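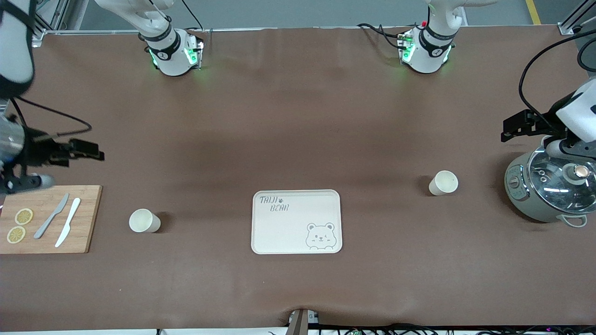

Vustelach Opens Registration for Home Paperwork Course

PIDDEN, Saturday, August 8, 2020 - Vustelach, a home organizing service, has opened registration for an online course on sorting and storing household paperwork.

The course runs for 4 weeks and covers bills, medical records, school papers and tax files. Each week has one live session and a short assignment to finish before the next one. Enrollment is limited to 200 people.

"Most of the calls we got in May were from people with boxes of mail they had put off opening," said Carter Leclerc, who will teach the course. "We start with one box and keep going from there."

People who took the Gorlow workshop can join at no charge. Printed folder labels will be mailed to everyone who signs up.

Registration is open on the Vustelach website.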